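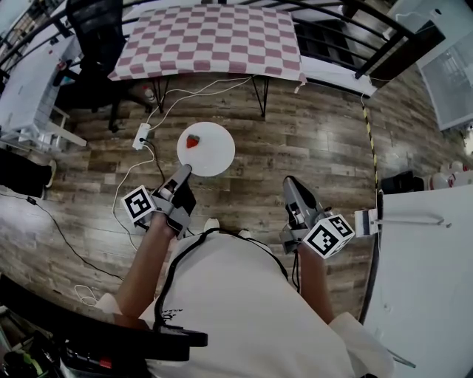 October, new phone, night one

Ok. Moved everything over from the old phone tonight. Started after dinner, it's now 11:40 and I'm typing this on the new keyboard, which is wider or something, my thumbs keep landing on the wrong letters. Not fixing them all.

Transfer itself was fine. Two phones side by side on the counter, little swirly thing, go away for a while. Said 7 minutes left for most of an hour. Ate cereal. Came back, said 7 minutes. Then done.

1,393 photos came over. Old phone said the same number so I'm going to believe it. Did not check them. Scrolled to the bottom, saw the blurry ones of Mom's porch, good enough.

What did NOT come over: the Sosenent login. It wants a code. The code goes to the authenticator. The authenticator is on the old phone, and the new phone has the authenticator app but empty, just a plus sign. So old phone back out of the drawer, 9 percent battery, find the charger (the OLD charger, different plug), wait. Then you have to export from the old one, it makes a square, you point the new one at the square. Worked second try. Write this down for next time: do the authenticator FIRST. Before wiping anything. I was one tap from wiping.

Gastura

All my lists are in there, groceries, the car stuff, the books. Opened it and it was blank and my stomach dropped. Signed out, signed in, still blank. Turns out there's a sync switch and it's off by default on a new device, buried under Account then Storage then More. Why More. Flipped it and everything dribbled in over a couple minutes. Lost the order of the grocery list but the things are there. Will redo it by aisle sometime.

Varela wants me to pay again?? I paid for it two years ago, one time, no subscription. Now there's a screen with a yearly price and a tiny gray "restore" at the bottom. Hit restore. Spinner. Hit it agian. Nothing. Wrote to support, got the auto reply, will see.

Deleted while I was in there:
the flashlight app (phone has one already, had one for years)
both scanner apps
the parking one for the city I don't live in
Pilline, finally. 600 notifications since spring and I opened maybe two

Zyanya called in the middle of all this. She says don't bother with folders, just swipe down and type the first letters of whatever you want. That's how she does it, one page, nothing on it but the calendar. I tried for ten minutes. I can't. I don't remember what half of them are called, I remember where they are. The bank is bottom left. The bank has always been bottom left. So I put it all back how it was by hand, page one anyway. Page two is a mess and can stay a mess.

She also said turn off the thing where it adds new downloads to the home screen. That one I did do. Good tip.

Ringtone: couldn't find my old one. Picked something with a marimba. Hate it. Tomorrow.

Storage plan bumped itself to the 99 cent one, or it asked and I said yes, I was saying yes to everything by then. Fine. Should look at what else I said yes to. Location for sure. Pretty sure I let the weather app have my contacts.

To do
alarm for 6:15, CHECK THE VOLUME
re-pair the car
card in the wallet, bank wants me to call for that
text size one notch up
ask Zyanya how she got rid of the badge on Settings, mine has a red 1 and I have read the thing it wants me to read

Screen protector went on crooked. There's a bubble by the camera. Not taking it off tonight.

Battery 34. Where did I put the new cord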